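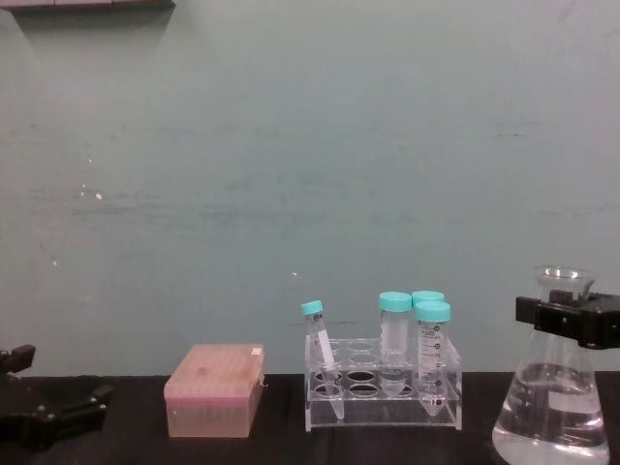

Bench 12, teaching laboratory: tip box and tube rack against the green wall.

Madedano Laboratory Building
Minutes of the Bench Users' Meeting
Monday, 9:30 a.m., Room 1202

Present: Ingeborg Baumgart (chair), Salvador Pinheiro, Marlina Ginting, Irfan Jugah (minutes)
Apologies: Svitlana Demchenko

1. Minutes of the previous meeting
Approved with one correction. Under item 4, "Mavdale" should read "Ong" as the supplier of the replacement stools.

2. Matters arising
The stools have been delivered. Two were returned with damaged feet and a credit is expected in January. Ms. Ginting reported that order 3279 (gloves, bench paper) remains open, and will call the supplier again.

3. Bench 12
3.1 Tube racks. Members reviewed the use of the clear acrylic racks, which have two rows of round holes. Mr. Pinheiro noted that slender conical tubes do not always stand upright in them and may lean to one side. It was agreed that tubes holding liquid should not be left leaning overnight. Ms. Ginting will obtain a price from Wuvetti for racks with a smaller hole.

3.2 Caps. The turquoise screw caps are to be kept as the standard for this bench. Mr. Jugah asked whether a second color could be introduced for controls. The chair preferred written labels on the tubes — the matter was left open until Ms. Demchenko can comment.

3.3 Tip boxes. Boxes are to remain closed when not in use. The small white label on the lid should carry the date of opening and the user's initials. Lids with marks or smudges are to be wiped at the end of the session, and any mark that does not come off is to be reported to Mr. Pinheiro. Boxes with pinkish lids stay at Bench 12 and are not to be exchanged with those from the preparation room.

4. Wall and bench surfaces
The chair drew attention to the gray streaks and small white marks on the wall behind the bench. Repainting was quoted last year at 18 hours of labor, including moving the shelving. Members did not consider this justified at present. Mr. Pinheiro will try a mild detergent on one section and report back. The dark bench top is to be wiped down after each session using the cleaner in the lower cabinet.

5. Other business
Mr. Jugah requested that the sign-up sheet be moved nearer the door. Agreed.

6. Next meeting
Same room and time. Date to be circulated by the chair.

The meeting closed at 10:15 a.m.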